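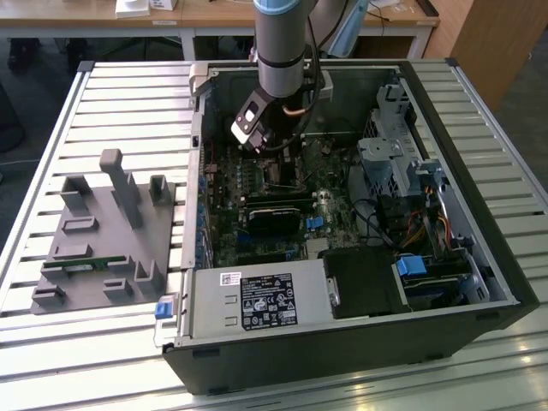
A Plernora arm over an open desktop tower, with a memory module in the grey tray beside it.

Robot learns to take computers apart, mostly by being told when to give up

Gundgate, August: Researchers at Plernora have released results from a method that lets a robot arm remove memory modules from discarded computers without first being given a plan of the machine. Over 1657 attempts, the arm got the module out and into its tray 67 per cent of the time. Its predecessor managed 19 per cent and a fair bit of swearing.

The method, called Serrano, watches how hard the gripper is pushing and backs off when the numbers look wrong. "We spent nine months teaching it persistence," said project lead Eirini Koutsoukos. "Then we taught it to stop, and the results got better. I've tried not to take that personally."
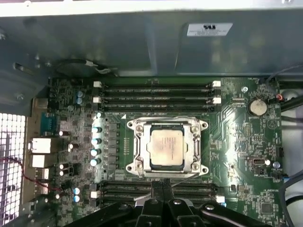
Serrano treats every motherboard as a stranger. It looks for latches first and works out the slots from there, a habit that suits workstation boards like this one, with banks of black memory slots above and below the processor and white latches at their ends. Co-author Killian Langlois says the lower bank is harder, as the gripper tends to block its own view.

The paper and code are free to download. Media enquiries: Huguette Bouvier, Plernora, before 4 pm please.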